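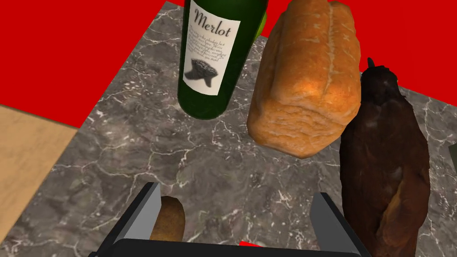 Grant reports / Food & community

Second report to our funders: the Dorano Supper Club

By Dörte Mühlbauer
November 2025

Dear friends at the Sidano Fund,

I promised you two sides of paper and I shall try very hard to keep to it, although those of you who sat next to me at the spring lunch will know how that usually goes. First of all, thank you. The second instalment arrived just when the gas bill did, and I can't tell you what a relief it was to pay one with the other and still have something left for onions.

Since the last report we have served 1128 suppers, all of them sitting down, with proper plates. Our regulars are mostly people living alone on the Dorano estate, with a growing handful of young parents who come early and leave in a great flurry of coats. We opened a second evening in September, which I had been nervous about (would we simply split the same crowd in half?), but the new evening has found its own people, and they are a noisier lot who like to stay for cards.

The cookery sessions have been slower to get going, and I would like to be straight with you about that. We had planned to run them in the mornings and hardly anyone came. Moving them to the late afternoon helped a good deal. The favourite so far was the one on stews and sauces, where we talked about cooking with a splash of red wine, when stock will do just as well, and how to make a cheap cut of beef worth waiting for. There was a long and rather heated discussion about dumplings, which I am sorry to say we did not settle.

On money: the new cooker from Prodora cost £408 after the discount they kindly gave us, and fitting it came to another £200, which we had not budgeted for. I have moved that sum across from the printing line, as you said we might. D'Amico, the greengrocer on the corner, still lets us have boxes of vegetables at the end of the day, so our food costs are a little under what we expected.

Between now and Easter we want to get the recipe booklet finished, find a second person with a food hygiene certificate, and do something about the draught by the back door. You would be very welcome at any supper. Do let me know beforehand if you don't eat meat, and I'll put a pie by for you.

With warm wishes,
Dörte

We use cookies to remember your preferences. Accept all | Manage settings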